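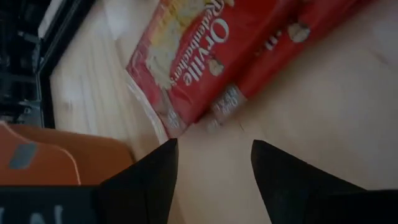 Notebook, dye bench, May, started 4.30 pm

Tineke has gone home and the kettle is on, so I'm writing up the madder trials while I can still read my own scribbles. Apologies to anyone who comes looking for the walnut results; they're further back, after the page with the tea on it.

Today was the second go at the Mertens wool, the soft two-ply that Joris brought back in the spring and which we've all been a bit frightened of using up. I weighed out four skeins at 33 g each, tied them loosely in figure-of-eights (Agnes is quite right, my ties last time were far too tight and left those pale bands), and soaked them overnight in plain water with a drop of washing-up liquid. Alum at the usual strength, an hour at a bare simmer, then left to cool in the pot with the lid on.

For the madder I used 200 g of the chopped root from the Skudar sack, rinsed twice to lose some of the brown. The bath went on at half past nine and I kept it under 60 degrees all morning, which meant a lot of hovering and turning the ring down and then up again, because that back ring has a mind of its own. I did let it creep up once while I was on the telephone to Sándor. It got to 68 before I noticed, and I whipped it off the heat and stood it on the step for a bit.

Results, wet, so take them with a pinch of salt:

Skein 1, plain bath: a good warm brick, lovely, a bit orange at one end.
Skein 2, with a spoonful of chalk: much redder, and the one I'd happily knit a whole jumper from.
Skein 3, second dip after the other two: soft coral. Amber has already asked for it.
Skein 4, as skein 3 but left in till the bath was cold: hardly any different, so I shan't bother waiting again.

The chalk really does seem to matter with our water! I'd like to try it at half the amount before anyone buys more. Joris thinks the water at Sustmont is harder than ours and that we should carry a few bottles back next time one of us is over there, and I said he was welcome to do the carrying.

Rinsing took ages. I gave up counting buckets and simply went on until it ran a weak pink. They're on the rack by the window now with the blind down, and please could whoever is in first turn them round so they dry evenly.

Still to do: snip a sample of each for the card, light test on 2 and 3 (half under foil), and label the leftover bath before somebody pours it away. It's in the big enamel pot, page 41 of the recipe folder has the exhaust method if anyone fancies a go. We're low on alum. Tineke has the order form.

Print this page | E-mail this page
Contact the dye bench | © Cusum Workshop | Back to top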